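## 家の連絡をホワイトボードでやってる人いる?

**もちづき32**
引っ越しを機に、家族の連絡をスマホのグループからホワイトボードに戻そうかと思ってます。夫も子どもも通知を切ってて、「牛乳買ってきて」が三日後に既読になるんですよ…。実際に使ってる方、続いてますか?サイズとか置き場所も知りたいです!

---

**bastik_neko**
うちは1996年に実家で使い始めたのが最初で、いまの家でも現役です。台所の横がおすすめ。玄関に置いたら、みんな靴を履いたあとは見ないで出ていきました(笑)

---

**コロッケ定食**
水を差すようで悪いけど、うちは10日で終わりました。最初は張り切って色分けまでしたのに、結局書くのは私だけ。読むのも私だけ。冷蔵庫に紙を貼るほうがまだましでした。

---

**bastik_neko**
>>コロッケ定食さん
それはボードのせいというより、書く人が固定されちゃったからでは?うちは夕飯のリクエストだけは書いた人の勝ち、というルールにしたら子どもが急に書くようになりましたよ。カレーばっかりになったけど。

---

**コロッケ定食**
うーん、うちの夫は夕飯で釣れないんですよね。「なんでもいい」の人なので。ルールで動く家族とそうじゃない家族があると思います。

---

**ケンハム通り**
横から失礼します。私は洗濯まわりの場所で使う派です。誰でも必ず一日一回は来るし、「体操着、明日いる」みたいな連絡はここがいちばん早いです。大きめの白いボードで、下にピンクベージュの穴あきカゴ、中身は赤いのと白いの。まっさらなときの写真ですが。 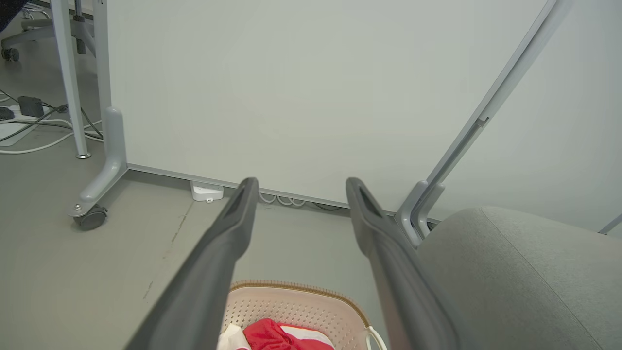

### ケンハム通りの続き:書き方のコツ

- 用件は一行まで。長い話は口で言う
- 終わったら、頼まれた人が消す(頼んだ人が消すと揉めます)
- 黒ペン一本だけにする。色を増やすとペン探しが始まる
- 寝る前に全部消す。残したい予定はカレンダーへ

うちはこれで12年目です。途中で二回くらい放置期間がありましたけど、なんとなく復活しました。

---

**もちづき32**
わあ、ありがとうございます!洗濯の場所は考えてなかったです。頼まれた人が消すっていうの、すごくいいですね。うちは絶対「消したのに覚えてない」って喧嘩になるから…。

---

**コロッケ定食**
全部消すのは反対だなあ。昨日頼んだことが翌朝なくなってたら、うちの家族は「なかったこと」にしますよ。終わってない用件は残すべきでは?

---

**ケンハム通り**
あ、書き方が悪かったです。終わってない分は朝に書き直してます。面倒といえば面倒なんですが、書き直すのが嫌で、みんな早めに片づけるようになりました。

---

**コロッケ定食**
なるほど、でも私は朝にそんな余裕ないです(笑)やっぱり紙派で。

---

**bastik_neko**
あとペンの粉!トレーにたまるので、濡らした布で時々拭いたほうがいいです。白い服についたときは泣きました。

---

**もちづき32**
粉は盲点でした。とりあえず小さめのを買って、洗面所で試してみます。夫には「カレー」とだけ書かせるところから始めようかな。一か月たったらまた報告しに来ますね!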